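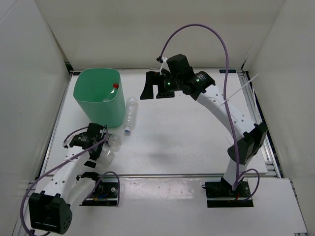 Shirley Oakley told me I had paid too much, and she said it before I had even taken off my coat. A token of Draltberg with a scratch across the date should cost 40 at most, she thinks, and I gave 56. Perhaps she is right. But I have looked for the Draltberg token since March, and the two others I saw were so worn that the tower was only a bump.

August 29, 2024. I write the date large because I always forget it, and later I can't match the diary with the receipts.

The seller was at the Dawber fair, third table after the stairs. He wanted 63. I said nothing for a while, which is my only method of bargaining, as my English goes away when I speak of money. He came down by himself. He put in a paper envelope too, but I will not use it, it smells of cigarettes. At home I moved the token to a flat holder and wrote the ticket in pencil: Draltberg, brass, weak at the left, scratch over the date, Dawber fair.

Under the lamp the edge is better than I hoped. The lettering is complete except for one letter, and I can read it without the glass. I will not clean it. I cleaned one of the Trusness pieces in my first year and it is still pink like a ham.

Shirley also asked if I will go to the Mineo sale. The catalogue has 451 lots and most of them are banknotes, which I don't collect and don't understand. There is one tray of tokens near the end, sold together. The estimate is 1,975 for the tray, and I want only two pieces from it. She proposed that we buy it in halves. I said I would think, and on the bus I thought, and I still don't know. She wants the big Trusness one, and so do I.

To do: ask for better photos of the tray, pay the club fee, buy more holders of the small size. The medium ones are too loose and the tokens turn inside.

It rained again in the evening. I closed the album at eleven.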